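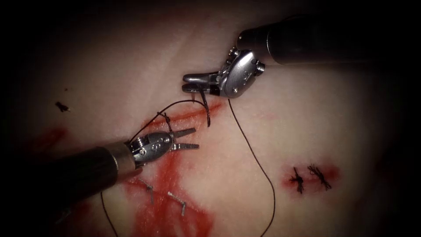 29 novembre 2020 -- cellule Pimau, entretien des poignets et recalage

Bon, je note tout pendant que c'est frais, parce que la dernière fois (en avril) j'ai écrit « jeu repris, OK » et Poonam m'en parle encore.

Point de départ : le porte-aiguille du bras droit ouvrait en retard. Pas beaucoup, mais assez pour que l'aiguille pivote au moment du relâchement et que l'autre pince la prenne de travers. Naveen penchait pour un problème dans Janora, avec la nouvelle rampe d'ouverture des mors. Moi je pariais sur les câbles. On a regardé les courbes ensemble et le moteur fait bien son travail : la consigne part, le tambour tourne, et ensuite on attend. Donc mécanique !

L'instrument en était à 137 cycles de montage. Le carnet de Sisodia dit de contrôler la tension avant ça, je sais, je sais.

Démontage : bras en position de retrait, freins serrés, alimentation des moteurs coupée au pupitre (le bouton, pas seulement le logiciel). J'ai sorti l'instrument par l'arrière, nettoyé l'articulation à la brosse douce et à l'eau savonneuse, séché à l'air à basse pression. Il y avait un dépôt collant côté axe, sûrement du gel de tampon qui sèche là-dedans. Ne PAS mettre d'huile silicone sur les mors, ça finit sur le fil et les nœuds glissent. Une goutte du lubrifiant de chez Nerkstead sur l'axe, on fait jouer à la main, on essuie, point.

Le câble de fermeture était détendu. J'ai repris la vis du tambour par petits quarts de tour en vérifiant à chaque fois que les mors s'ouvraient encore en grand. Au passage j'ai trop serré une première fois et le poignet tirait tout seul vers la gauche dès qu'on fermait. Si vous voyez ça, revenez en arrière, ne cherchez pas à compenser dans les offsets.

Remontage, puis référencement des deux bras. Le gauche passe du premier coup, le droit se plaint du capteur de fin de course. C'était le connecteur, mal enfoncé, par moi. Naveen a eu la gentillesse de ne rien dire (il a quand même souri).

Ensuite la caméra de poignet. Comme on avait touché à l'instrument, le calage main-œil était bon à refaire : damier à plat, 22 poses, en évitant celles où le poignet est presque aligné avec la tige. J'en ai jeté 3 qui étaient floues. L'erreur est redescendue au niveau d'avant, je laisse le fichier dans le dossier Pimau avec l'ancien à côté. 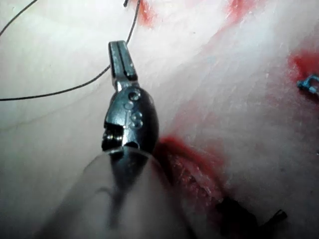
Le manchon translucide me tracasse plus. Il protège bien la tige, rien à dire là-dessus, mais il mange une bonne partie du bas de la vue et, dès qu'il remonte un peu sur le poignet, la détection perd le bord de l'articulation. Poonam propose de le recouper plus court. Je préférerais d'abord une bague qui l'empêche de glisser -- à essayer tous les deux, on verra bien lequel tient. En attendant, tirer le manchon vers l'arrière à chaque montage, et regarder la vue poignet avant de lancer quoi que ce soit.

Autre chose pour la vision : les reflets. Entre l'acier poli des mors et la surface brillante du tampon, l'exposition automatique fait n'importe quoi. Je l'ai passée en manuel et j'ai baissé le spot d'un cran. La caméra fixe s'en sort bien au centre, les bords sont très sombres mais on n'y travaille pas. Par contre le suivi du fil accroche volontiers sur les vieux bouts noirs restés sur le tampon, donc merci de ramasser les chutes avant un essai. Les agrafes aussi, elles brillent.

Essais de reprise avec l'aiguille courbe : l'ouverture répond bien, le retard a disparu des courbes. Le passage d'une pince à l'autre est plus propre, même si la pince gauche arrive encore un peu bas à mon goût. Pas touché, je veux voir les données de Naveen avant.

À faire :
remettre le compteur de cycles à zéro dans Janora (oublié !)
commander 2 câbles de fermeture, le tiroir est vide
dessiner la bague du manchon
contrôler la tension du bras gauche, même s'il ne se plaint pas
retrouver la petite clé Allen, elle était sur le chariot ce matin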